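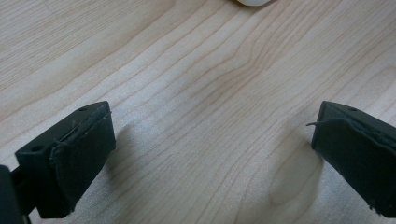 **Danish Qureshi**, furniture buyer, Nogueira

Speaker notes, July 2020

## Reading a tabletop

(Leave the first slide up while people find their seats. Start when the door closes.)

Morning. I buy tables. Most of you sell them, so I'll keep to the part customers ask you about on the floor, the top surface, and what to say when they point at a mark and want to know if it's a fault.

Start with the grain on the slide. Pale wood, long wavy lines running on a diagonal, and in the middle they bend into arches, one inside the next. The trade word is cathedral figure. Customers say "the pointy bit" or "the flames." Use whichever word they use.

Cathedral figure comes from the way the board is cut. Saw straight through the log and the growth rings meet the face at a low angle, so they show up as arches. Cut it the other way, toward the center of the log, and you get straight, narrow lines. Same tree, different look. People often think they are two kinds of wood.

(Pass the two sample boards. Ask for them back. We lost one in May.)

## The oval patch

Lower right on the slide, slightly darker, with the lines curling tightly around it. It looks like a knot, or something close to one. I would not promise a customer which without the board in front of me.

What matters in the shop:

- Run a fingertip over it. If it's level and the finish carries on across it, leave it alone.
- If there's a crack or a raised edge, call me before it goes on display.
- Never offer to sand it out. The lines curve because the wood grew that way, and sanding will only leave a dip.

Anselmo Evangelista at the Grestley shop keeps a table with a mark like this near the front window and seats people at it while he writes up orders. He told me most of them put a hand on the mark without noticing. I have no sales figures for that.

## Color

Pale tops change. Maple tends to go yellower with light, and a bowl left in one place for a season can leave a lighter ring. Tell people this before they buy. Tell them to move things around for the first few months, and if the table has an extension leaf, to leave it in for part of that time so it doesn't end up a different color from the rest.

(Someone will ask about oil. Short answer: only if it was sold oiled. Check the ticket.)

## Finish

Our matte finish has a faint sheen in soft light. Under a spotlight it can look glossy, and then the customer gets it home and says we sent the wrong one. At Ikby Road we turned off the spots over the dining section and the complaints mostly stopped. Please do the same if your wiring allows it.

Care, for the leaflet:

1. Damp cloth, along the grain, then a dry cloth.
2. No spray polish.
3. Felt under anything heavy.
4. Mats under hot dishes.

The leaflet goes to the printer on Tuesday. We are ordering 694 copies, which covers all four shops. If you want the wording changed, see me at the break.

## Returns

The Lendix range has a grain clause on the back of the order form. Read it out loud when they sign. It says pattern and small natural marks vary from table to table and are not grounds for return. Splits, loose joints and finish that lifts are still our problem, and we take those back.

(Questions. Stop at ten to eleven, the room is booked after us. Collect sample boards.)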